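Home | News | Opinion | Letters | Subscribe

Filed under: Opinion, Money & Manners

Print this article | E-mail this article

Please let me buy the toaster in peace

March 2021

I bought a toaster from Kultex last July. It has one lever and a dial that goes to 6, and I have never gone past three. Since then the company has asked me how I feel about it more often than my family has asked how I feel about anything.

First came the survey on the purchase. Then one on the delivery, and one on the survey. I gave the toaster four stars, being a fair person, and got a wounded e-mail wanting to know where they had let me down. It's a toaster. Four stars is a rave.

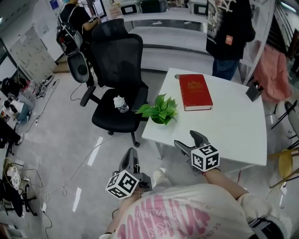 My bank does it too. So does Tkachuk, the dry cleaner, which used to express its interest in my opinion by handing me my pants. Now there is a text message before I reach the car. The last one would take "just a moment" and ran to 30 questions, among them whether I would describe the counter experience as inspiring.

I did look up what other people thought before I bought the toaster, so I'm part of the problem. The Aro model had 3,940 reviews. I read nearly 530 of them, a whole evening gone, and what I learned is that some people like darker toast. One man took away a star over the color of the box.
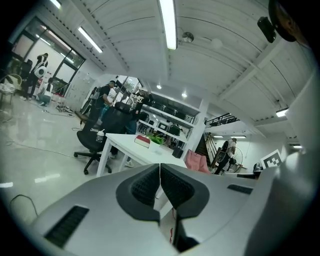
What bothers me most is the poor clerk. At Dolirar, the hardware store near me, the cashier circles the web address on the receipt and says that anything under a ten counts as a zero. So I go home and give tens. Everybody gives tens. Somewhere a manager is looking at a chart of all those tens and planning a longer survey.

If the thing breaks, I'll call. Until then, assume I'm having toast.

Print this article | E-mail this article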